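Jullenell Home and Garden Forum
Kitchen Talk > Water, taps and filters

Topic: Is anyone else giving up on filter jugs in a hard water area?

tangen_tess
We moved up to Tangen in October and the water here is like liquid chalk. I knew it was hard because the estate agent's kettle was furry, but I didn't expect to be descaling ours every fortnight. There's a film on my tea! An actual skin that breaks up into little islands when you stir it.

So I bought a filter jug, as you do. First cartridge was brilliant, tea looked like tea again. Second one gave up in under three weeks and the little indicator still said it had half its life left. At the rate we're going through them (four of us, two of them teenagers who drink squash by the bucket) I'm starting to wonder if we'd be better off with something plumbed in. Anyone local done it? What did it cost you and do you regret it?

grumbleweed
The indicator on most of those jugs is just a timer. It has no idea what your water is like. In a soft area it nags you to bin a good cartridge and in a hard area it lets you carry on with a dead one. Go by the film on the tea, it's a better test than anything on the lid.

MrsPottle
I'd just live with it. We've been here 20 years, never filtered a drop, and the kettle gets citric acid once a month. Spoonful in, boil, leave it half an hour, rinse twice. A bag costs next to nothing and does the iron and the shower head too. Hard water tastes nicer anyway, in my opinion. Soft water is like drinking nothing.

tangen_tess
I did try citric acid, it does sort the kettle out but it doesn't do anything for the tea itself. I might be fussier about tea than most people, I accept that.

Pejman Sadeghi
Hello Tess, we're on the Stastitz side so same supply as you I think. I went through all this when we did the kitchen. We got two quotes for a full softener and the cheaper one was £1,665 fitted, which made me sit down. Then I looked at under-sink filters and ended up paying £153 for the unit and put it in myself on a wet afternoon. Cold feed isolated, tee piece in, small tap drilled through the worktop (the drilling was the bit I was scared of). No leaks so far apart from one weep at the push-fit, my fault, I hadn't shoved the pipe fully home.

It isn't a softener though, so don't expect your shower screen to change. It's for drinking and cooking only.

grumbleweed
A carbon filter on its own won't take the hardness out, and it's the hardness that makes the film. You need to check the cartridge has a resin in it for scale. A lot of the cheap under-sink ones are carbon only, they'll shift the swimming pool smell and that's your lot.

Pejman Sadeghi
Fair point, mine has the scale cartridge as a second stage and I should have said. That's the one that needs changing more often.

kettleblack
Going to disagree with the softener price being silly. We've got one, a Skidudex, the block salt type, and I'd have it again tomorrow. No limescale anywhere. Towels are soft. We use half the washing powder. My wife's hands stopped cracking in winter, though she'd also stopped doing the pots by hand by then so make of that what you will. If you're staying in the house a long while it's worth every penny.

MrsPottle
And you have to lug the salt in.

kettleblack
You do have to lug the salt in. Twenty seconds a month, I'll cope.

grumbleweed
Most fitters will leave you one unsoftened tap for drinking, so she'd have her lovely shower and still have islands in her tea. Softening and filtering are two separate jobs.

tangen_tess
This is exactly the sort of thing I needed, thank you all. The softener's out for now, we've still got the boiler to replace. Pejman, does the little tap run slow? I've got visions of standing there for ten minutes filling a pasta pan.

Pejman Sadeghi
It's slower than the main tap, yes. For a kettle you don't notice. For a big pan I start it running and go and chop an onion. I wouldn't use it for washing veg or anything like that, you'd burn through the cartridge for no benefit.

jugband
Sticking up for jugs here as the resident cheapskate! I rent, so I'm not allowed to drill anything, and I've found a way of making the cartridges last. Only filter what's going in the kettle or the coffee machine. Squash, pasta, dog bowl, plants, all straight from the tap. Once I stopped the kids helping themselves from the filter jug my cartridges went from three weeks to nearly seven.

I keep a plain pitcher for everything else and the rule is that one's fair game for anybody.

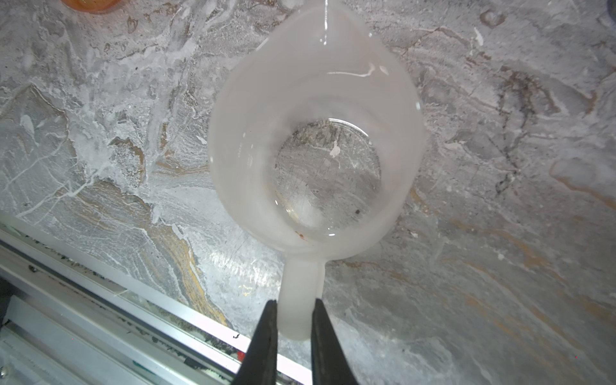
The other thing is keep the filter jug in the fridge and out of the sun, or you get green in it by summer. And wash the thing properly, lid included, every time you change the cartridge. I used to give it a swill and call it done until I took the lid to bits one day. I'll spare you the details.

MrsPottle
The plants prefer it from the tap do they?

jugband
Mine haven't complained. The fern looks rough but it looked rough when I bought it.

grumbleweed
Rainwater for ferns. Stick a bucket outside.

kettleblack
Don't put a filter jug in direct sun is good advice. My mother had hers on the windowsill for years and wouldn't be told.

tangen_tess
Right, I think what I'll do is copy jugband for now and put the teenagers on tap water (there'll be uproar), then have a go at the under-sink one after the boiler's done. Pejman, would you mind telling me what size hole you drilled? Our worktop is laminate and I only want to do this once.

Pejman Sadeghi
12mm for mine but check the tap you buy, they vary. Masking tape over the spot first so it doesn't chip, go slow, and look underneath before you start. I very nearly went through the cutlery drawer runner.

tangen_tess
Noted, will look underneath!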